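Was ist eine Galerie im Haus?

Manche hohen Räume haben eine zweite Ebene, die nur einen Teil der Grundfläche überdeckt. Fachleute nennen sie Galerie oder Mezzanin. Das Wort Mezzanin kommt aus dem Italienischen und bedeutet Zwischengeschoss. Wer unten steht, kann nach oben sehen. Wer oben steht, sieht hinunter.

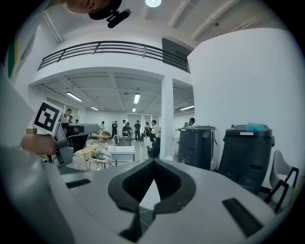

Offene obere Ebene mit schwarzem Metallgeländer

Das Geländer

Wo der Boden der oberen Ebene endet, muss eine Absturzsicherung stehen. Ein Geländer besteht aus mehreren Teilen:

Pfosten: Sie stehen senkrecht und sind fest mit dem Boden verbunden.
Stäbe: Sie füllen den Raum zwischen den Pfosten. Sie verlaufen waagerecht oder senkrecht.
Handlauf: Er bildet den oberen Abschluss.

Waagerechte Stäbe wirken wie Leitersprossen. Trotzdem gilt: Auf ein Geländer wird nicht geklettert.

Die Balken

Eine Decke trägt ihr eigenes Gewicht und alles, was darauf steht. Balken leiten diese Last zu den Wänden oder Stützen weiter. In vielen Häusern sind sie verkleidet. Bleiben sie sichtbar, spricht man von einer offenen Balkendecke - so lässt sich erkennen, wie der Raum gebaut ist.

Licht und Farbe

Weiße Flächen werfen viel Licht zurück, dunkle Flächen nehmen mehr davon auf. Eine weiße Decke verteilt das Lampenlicht deshalb im ganzen Raum. Ein glänzender Boden spiegelt die Lampen, auch wenn er dunkelgrau ist.
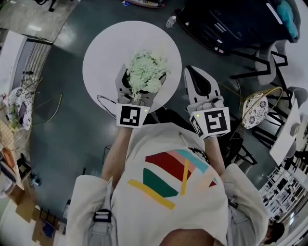
Auch Möbel verändern die Helligkeit. Ein weißer Tisch wirft Licht nach oben, und hellgrüne Blüten sind darüber gut zu erkennen. Ein runder Tisch hat außerdem keine Ecken, an denen man sich stoßen kann.

Wörter zum Merken

Galerie: obere Ebene, die zum Raum hin offen ist
Last: Gewicht, das ein Bauteil tragen muss
Reflexion: Zurückwerfen von Licht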